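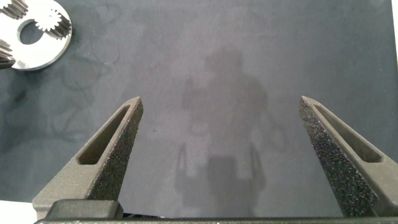

Yoon-hee Seol wanted to know first of all whether any of it could fold a towel yet, and the answer she got at the door was no. She asked again in the afternoon and got the same answer from a different person. After that we went and looked at the gears.

Visit to the Dindgate open day, 2019-12-18

Dindgate opens its workshop to visitors once a year. It sits behind the Pletorell warehouse, and the entrance is on the loading side, so allow extra time if you are coming on foot. Entry was free. Groups went in 20 at a time, with a short safety talk first and a sticker to wear. Bags had to be left in the hall.

The question on the flyer was whether machines can do ordinary chores yet, at home or on a shop floor. There were two rooms, one for each half of the question.

The parts room

The job in the parts room was picking up loose gears. Metal gears and a large flat disc with a hole in it were laid out on gray cloth, and the arm had to take hold of one gear and bring it to a tray. Anyone who has worked at an assembly bench has done this without thinking. It is harder for a machine than it sounds. Gears are shiny, the teeth catch the light, and one lying on its side has a very different outline from one lying flat.

The guide told us the fingers are printed in the building and swapped when the tips wear down. A set lasts 500 picks on the current material. They tried softer tips in November and went back.

I watched for most of our time slot. The arm is slow. It stops above a part, waits, comes down, and closes. Some picks were clean on the first try. On others it closed on nothing, went back up, and started over. A man near me said he could clear the bench himself before it finished one round, and the guide agreed with him. Her point was that it could keep going overnight, provided the parts did not touch each other. When they do, it still needs a person to separate them.

I liked watching the grip itself, with one finger on each side of the gear and the teeth in between.
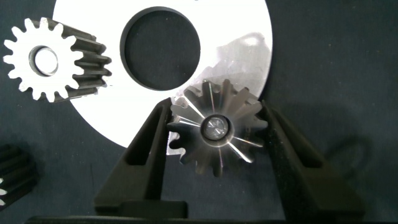 The kitchen room

The second room had a counter, a sink and a dish rack. A machine called Gernura was putting plastic cups into the rack. It placed 9 while we were there and dropped one on the floor, where it stayed until a staff member picked it up. Plates were not attempted. Glass was not allowed in the room.

Yoon-hee asked about laundry here, the second time. The staff member said cloth changes shape whenever you touch it, and they have not started on it. Wiping a counter works if the counter is clear. The smaller machine, Yoo, was switched off for a repair.

Was it worth the trip?

Yes, if you are interested in shop work. The gear bench was the closest thing to a real job, and I could see a small plant using it for one part in one size. I would not buy anything from the kitchen room. Coffee was in the hall, and the last group goes in an hour before closing.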